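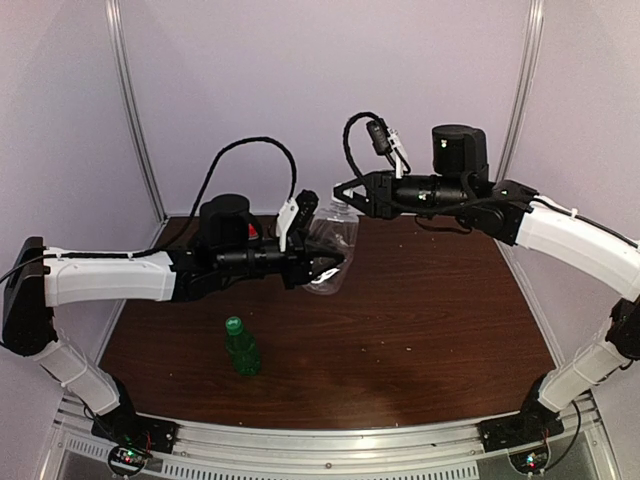 Chapter 4: Closures and Seals

Shelf > Packaging Technology > Part Two > Chapter 4

Filed under: Containers & Closures
Reading time: 10 minutes

4.1 Scope of the chapter

A bottle is only as good as its closure. The previous chapter dealt with the body of the container: wall thickness, base shape and the behaviour of common plastics under load. This chapter deals with the neck, the cap and the narrow band of contact between them. Glass is mentioned where the practice differs, but most of the worked cases concern plastic bottles, clear and coloured, of the sizes found in kitchens and bathrooms.

The reader should already be familiar with the terms finish, land and shoulder. The finish is the part of the neck that receives the closure. The land is the flat top surface of the finish, against which the liner or plug is pressed. The shoulder is the sloping part between the neck and the body.

4.2 Functions of a closure

A closure must hold the contents in and keep outside matter out. It must also open when the user wants it to. These demands pull against one another. A cap tightened hard enough to resist a pressure change during transport may be too tight for a weak hand, and a cap that opens freely may work loose under vibration.

Two values of torque are therefore recorded. Application torque is the turning force used to fit the cap on the line. Removal torque is the force needed to start it turning again. Removal torque is normally the lower of the two, and it falls further during storage as the plastic relaxes. Most of the fall takes place early, so a reading taken straight after capping should not be compared with one taken from stock.

4.3 Linerless and lined caps

A lined cap carries a disc of softer material inside its top. The disc is squeezed against the land and fills small faults in it. A linerless cap has a moulded plug or fin which presses against the bore or the outer edge of the neck. Linerless caps have fewer parts, but they ask for closer control of the neck. A slight ovality that a liner would absorb may cause a leak path in a plug seal.

Min-kyu Ryu's study of the Adamczyk closure, reprinted in part at the end of this chapter, compared the two types over 2000 capping cycles. The lined version tolerated scratched lands well. The plug version gave the steadier removal torque — provided the bore was round.

4.4 Conditioning before test

Samples should be held at the test temperature until cap and neck have both reached it. Warm plastic is softer, and the two parts may expand by different amounts. For hot-climate work the Finer method uses 40 °C, with the bottles filled, capped and stored upright. A second set is laid on its side so that the liquid rests against the seal.

Section 4.5 sets out the test procedure in full, beginning with the choice of sample and the marking of caps.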